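Do you keep a kitchen diary in your head? Come and tell me about it
Call for participants, Warnby Home Food Study
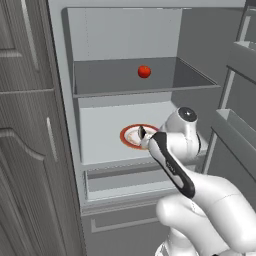

I'm looking for people who cook at home, or half cook, or mostly reheat, and who would be willing to talk to me about what happens to the food they buy between the store and the plate. My name is Vitória Amaral and I've been running the Warnby study with my colleague Nadja Aigner for two years now. We started out asking people what they threw away, and boy, did we get tidy answers! Everybody was very good. So we changed the questions, and now we ask about the small stuff: the one tomato sitting by itself on the top shelf, the plate that went back into the fridge with food still smeared on it, the jar you've moved from your last apartment to this one. People light up when they talk about that. I've had an hour-long conversation about half an onion and I enjoyed every minute.

We have talked to 85 households so far, nearly all of them in the middle of Colholm, and we need 21 more before we close the list. This time I'd love to hear from people out in Stodach and the streets past the old tram depot, where the nearest big store is a bus ride away. I have a hunch (Nadja doesn't share it, we argue about this over lunch) that people who shop less often plan in a completely different way. Come and prove one of us wrong.

Who can take part

You need to be 18 or over and do at least some of the food shopping where you live. That's pretty much it. You can live alone, with family, with roommates, with your ex, whatever. If two people in the same home want to do it, great, but please sign up separately and try not to compare notes first. You don't have to be a good cook. I burn rice.

The one group we can't take is people who work in food retail or restaurants, sorry! Rosário Neves is planning a separate project with you in mind and I'm happy to pass your name along to her.

What you'd be doing

First there's a chat with me or Nadja, at your place or in our office above the Antunes bakery, whichever you like. It takes about 2 hours, with a coffee break in the middle. We record the sound only, and we type it up without your name in it.

After that you keep a paper notebook for 9 days. We give you the notebook and a pen that works. You jot down what you bought, what you ate and what you moved to the back of the shelf and why. A line or two a day is plenty. Some people draw. One person wrote the whole thing as letters to her freezer, and it's the best one we have.

Then a short phone call at the end, so we can ask what your handwriting says.

What you get

A gift card for groceries once the notebook is back with us, plus your bus fare if you come to the office. You also get a copy of the booklet we're putting together from everyone's leftovers recipes. Leonilde Macedo is editing it and she's fierce about measurements, so if you send in "a bit of stock" expect a phone call.

You can drop out whenever you want, and you don't need to tell us why. If you've already done the first chat, you still get your fare back, and we'll delete the recording if you ask us to.

How to sign up

Call or stop by the office and ask for Vilmos Medve, who keeps the calendar and knows which slots are open. Evenings fill up first. Leave your first name, the part of town you live in, a phone number and the best time to reach you. If you need an interpreter, or a ground floor room, tell Vilmos when you call and he'll set it up.

Please get in touch by 03/06/2022. We'll be doing the chats through the spring, and the booklet should be out in August.

One more thing, people always ask: no, you don't need to clean out the fridge before I come over. Please don't!

Vitória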